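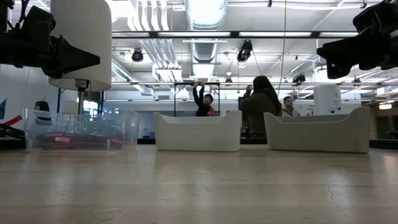

I'd been promised a quiet Friday. What I got was a robot that had started hanging on to things it was supposed to let go of, and a boss (hi, Geeta) who wanted to know why before lunch. The job couldn't sound duller: pick up a cable, carry it over a bin, open the fingers, go home. When you're down at table height with two black grippers over your head, though, a pair of white bins and a clear one look a lot less innocent, and you start thinking hard about what's inside those arms' reach. People wander through our room all day long. Somebody had a phone or camera up over their head for a picture, somebody else had their back turned to the whole business, and all I could think about was the fault I'd logged as number 39.

Let me back up. The cell is a Mukwood setup with two arms, and we run it for a cable-sorting customer called Bronden. On a good week it does over 3000 picks. Sixteen of the last batch had ended the same way: the fingers opened, the software said "released," and the cable went along for the ride. It would ride up, swing, and come off wherever it felt like it. One landed on Touran Naseri's shoe! She was very nice about it. She also pointed out that if it had been the end with the metal on it, and a little higher, we'd be having a different conversation. 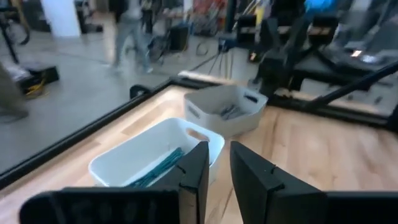 My first theory was grip force, and I was so sure of it that I wasted two hours. I turned it down, then turned it down some more, and cycle 583 still snagged. Touran finally told me to quit staring at numbers and look at the fingers from the wrist camera, right where they stop in front of a bin. So I did. They're tall, flat things with a little notch or seam up near the top, and that was the spot she tapped on my screen. Now think about a braided sleeve, with all those threads. Give one loose thread a small place to catch and you can open your fingers as wide as you like.

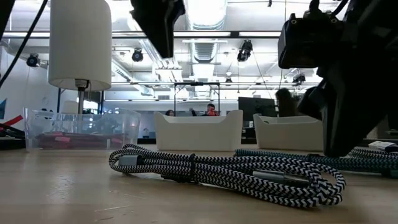

Braided cable, strapped and coiled, with a metal connector at each end.

We put a smooth cover from Rusnák on each finger, and the snagging stopped for the rest of the afternoon. I was ready to celebrate. Geeta was not. She wanted to know why the machine had reported a good release every single time, and, ugh, fair question. The controller (a Histar, older than our intern) only checks how far apart the fingers are. It has no idea whether anything is still dangling from them. So now it weighs the gripper after each drop, and if the number's off, the arm stops dead and waits for a human. We also taped a line on the floor. I've stepped over it twice already, and Touran has yelled at me both times.

We use cookies to remember your preferences and to see which stories get read. By continuing to browse you agree to our cookie policy. Accept | Manage settings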